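Stories > Short Fiction > Summer Reading

The Sorting

Print this page | E-mail this story

The ferry to Skekemness ran at 4, and Tiago Azevedo had promised his sister the winter things would be packed by noon. It was already past two. He didn't care one bit! He had found the green stuff.

"Look at this," he shouted down the stairs. "Fikre! Come up and look at this!"

Fikre came up with a pencil behind her ear and a roll of tape on her wrist like a bracelet. She had been labeling boxes since breakfast and had written KITCHEN so many times that it had stopped looking like a word.

"It's cloth," she said.

"It's Woltar cloth. Grandmother's! The mill closed before we were born and she bought up everything she could carry. She used to say she walked home from Jarkberg with 1,000 buttons in one pocket and the bolt over her shoulder, and it rained on her the whole way."

"It was 500 buttons when she told it to me."

"Well, she liked you less."

Fikre laughed and sat down on the floor beside the trunk. July had got into the attic and stayed there, and the whole place smelled of cedar and hot dust and (very faintly) of oranges, and Tiago thought it was the best smell in the world. He pulled out a coat, then a scarf as long as the room, then a pair of mittens joined by a string. Each one he held up to the window as if he had caught it himself.

"You can't keep all of it," she said.

"I can keep most of it."

"The apartment has one closet, Tiago. I've seen it. There's a water heater in it."

So they made a rule. Dark green went together, gray went by itself, and the heavy things had to wait until the end, when they would know how much room was left. Tiago carried the first armful down and went back for the second, singing, and by the third trip he had forgotten the ferry altogether. He was remembering the winter the harbor froze and Grandmother sewed him a hood from the ends of the bolt. He had worn it to school and been called a cabbage, and he had been so proud of being a cabbage that he wouldn't take it off for supper.

"Is the hood in here?" he asked.

"I haven't seen it."

"It must be. She wouldn't have thrown it out!"

He went right to the bottom of the trunk. There was tissue paper, and a ticket for the Jarkberg bus, and a tobacco tin that rattled. Fikre took the tin and pried at the lid with her thumbnail until it popped and the buttons went everywhere, under the rafters, between the boards, down the stairs one after another with a noise like hail.

They listened until the last one stopped.

"That was never 1,000," said Fikre.

"We'd have to count them," said Tiago, and he was already on his hands and knees, delighted, reaching under the eaves. Far off over the roofs the ferry blew its horn.

More Short Fiction
The Lamp at Skekemness
Two Coats Colder
A Letter for the Jarkberg Bus
My Uncle's Orchard

Print this page | E-mail this story

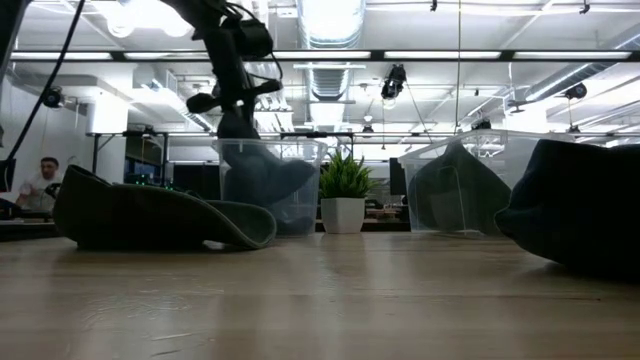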